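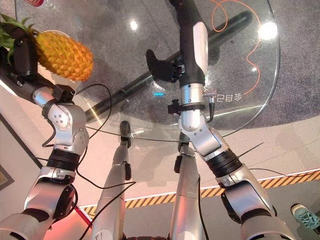
Section 4 covers placing the glass top, leveling the table and everyday use of the Lendum round table. Do this section after the frame is fully tightened (Section 3). The top is clear glass, so whatever is under it stays on show. A black tubular leg is plain to see from above, and so is a gray speckled carpet like this one, even with somebody's pineapple held up over the glass. Clean the frame and the floor first. Once the top is on, lint and packing dust are much harder to reach.

4.1 Before you start

The finished table stands 761 mm high and the top measures 1080 mm across. Check that the table will clear window sills and chair arms where you plan to use it.

You will need:
The glass top, in its sleeve
The pad set from bag C
A soft dry cloth
A spirit level
2 people

CAUTION: Do not lift the glass top alone. Do not lay it on bare tile, concrete or stone at any time, even for a moment. Wear shoes.

NOTE: If the top has come in from a cold car or garage, leave it in its sleeve indoors overnight.

4.2 Fitting the pads

1. Wipe the upper ends of the frame with the dry cloth. Do not use spray polish.
2. Peel the backing from one pad and press it onto the flat plate at the end of the tube. Hold it down with your thumb while you count to thirty.
3. Repeat for the remaining plates. Every plate gets a pad.
4. Run a finger over each pad. The edge should lie flat all the way around. If one has gone on crooked, pull it off and use a spare from bag C. A pad that has been lifted will not stick properly a second time.

Do not stack pads to make up for an uneven floor. Use the adjusters in 4.4.

4.3 Placing the top

1. Take the sleeve off with the glass standing on a folded blanket, leaned slightly toward one person. The other person pulls the sleeve up and away.
2. Look over the whole rim. If you find a chip or a crack, stop here and put the sleeve back on. See Section 7 for replacement parts.
3. Stand on opposite sides. Grip the rim with both hands, palms up, and turn the glass level at waist height.
4. Walk it over the frame and lower it slowly onto the pads. Keep fingers on the outside of the tubes.
5. Center the top by eye, then measure from the rim to each plate. The distances should match. To move the glass, lift it slightly and set it down again -- do not drag it, or the pads will roll at the edges.
6. Press down gently over each pad in turn. The top should not rock.

CAUTION: Never press, lean or sit on the part of the glass that extends past the frame.

4.4 Leveling on carpet

Carpet takes a while to settle under the feet. A table that reads level in the morning may be off by evening, and it is best to wait a day before making the final adjustment.

1. Put the spirit level across the middle of the top, then turn it a quarter turn and read it again.
2. Find the low side. With one person steadying the frame (not the glass), turn the adjuster on the nearest foot counterclockwise until the bubble centers.
3. Check both directions again.
4. Tighten the locking ring against the foot.

If an adjuster has to come out more than 2 full turns, the floor is too uneven at that spot. Move the table.

On thick carpet, fit the wide Trullen feet, sold separately. They thread into the same holes. On hard floors use the standard feet with the felt discs supplied.

4.5 Putting things on the table

Set things down on the glass and lift them off again. Sliding is what scratches it, especially with unglazed pottery, or grit under a bowl. Whole fruit, vases and table decorations can go straight on the top as long as their bases are clean. Put felt dots under metal stands.

Keep heavy items toward the middle. A single large item, such as a full planter, should sit over the frame and well in from the rim.

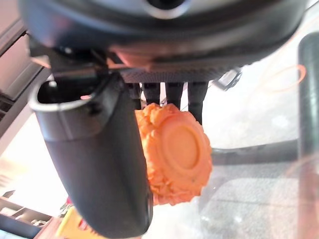

Can I put a hot dish directly on the glass?
Use a trivet or a thick folded cloth under anything that has come off the stove or out of the oven. The same goes for dishes straight from the freezer. Cups of coffee or tea are fine on an ordinary coaster.

4.6 Cleaning

1. Take everything off the top.
2. Brush or vacuum crumbs away with a soft attachment. Do this before wiping.
3. Wipe with a damp cloth and a drop of dish soap, then dry with a second cloth.
4. Clean the underside in the same way, reaching up from below. Do not remove the top for cleaning.

Sticky juice comes off with warm water. Let the wet cloth rest on it for a minute and do not scrape with a knife. Dull rings left by hard water can be taken off with the Gomard glass cleaner or with white vinegar diluted half and half. Keep vinegar off the pads.

Vacuum the carpet under the table with the hose attachment. Knocking the legs with the cleaner head will shift the feet over time, and then you are back to 4.4.

4.7 Moving the table

Take the top off first, every time, including short moves across the same room. Reverse the steps in 4.3 and store the glass upright in its sleeve. Fit new pads if the old ones have flattened or torn. Replacement pads are listed under Deschamps fittings in Section 7.

Check all frame bolts again after any move, and once each December.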